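Módulo de Higiene Alimentaria en Cocinas Colectivas
Apuntes de la unidad 3: limpieza y desinfección de superficies de trabajo

Presentación de la unidad

La presente unidad aborda los procedimientos de limpieza y desinfección aplicables a las superficies en contacto con alimentos. Su contenido corresponde al programa común de los centros de formación Hamedham y Studmont, y se complementa con el cuaderno de prácticas Fabbri, de lectura obligatoria antes de la sesión de taller.

Conceptos previos

Se entiende por limpieza la eliminación de la suciedad visible: restos de alimentos, grasa, polvo y residuos de detergente. La desinfección es una operación distinta y posterior, destinada a reducir la carga microbiana hasta un nivel que no comprometa la seguridad del alimento. La presencia de materia orgánica disminuye la eficacia de la mayoría de los desinfectantes, en particular la de los productos clorados.

Conviene distinguir asimismo entre mancha y suciedad. Una superficie puede conservar una coloración residual (té, café, pimentón, óxido) después de una limpieza correcta. A la inversa, una encimera de aspecto impecable puede albergar contaminación. La inspección visual es necesaria, pero no sustituye a los controles de superficie.

Factores que intervienen en el lavado

El resultado depende de la acción química del producto, la acción mecánica del frotado, la temperatura del agua y el tiempo de contacto. Cuando se reduce uno de estos factores, los demás deben compensarlo. En el taller se trabajará con agua a un máximo de 50 °C, salvo indicación distinta en la etiqueta del detergente.

Procedimiento general

1. Retirar los alimentos, utensilios y recipientes de la zona.
2. Eliminar los restos sólidos con papel desechable o rasqueta.
3. Aplicar el detergente en la dilución prescrita y frotar desde las zonas menos sucias hacia las más sucias.
4. Aclarar con agua potable.
5. Aplicar el desinfectante y respetar el tiempo de contacto señalado por el fabricante.
6. Aclarar de nuevo, si la ficha técnica lo exige, y secar con papel de un solo uso.

Inspección visual de superficies claras

En los tableros blancos se prestará atención a las marcas tenues, tanto las alargadas y parduscas como las de tono rojizo. Las sombras dificultan su localización, por lo que la revisión se efectuará desde dos posiciones.
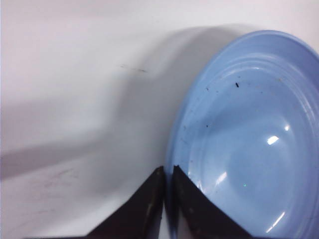
Registro de las operaciones

Toda operación se anotará en la hoja Carnar, con indicación de la zona, el producto, la dilución y la firma del responsable. Las hojas se conservarán en la carpeta del taller hasta la evaluación final.

Actividad para entregar

Cada estudiante redactará un plan de limpieza para una cocina de comedor escolar, con una extensión máxima de 2 páginas. Deberá especificar la frecuencia de cada tarea y las medidas de protección personal. El plazo de entrega finaliza en agosto.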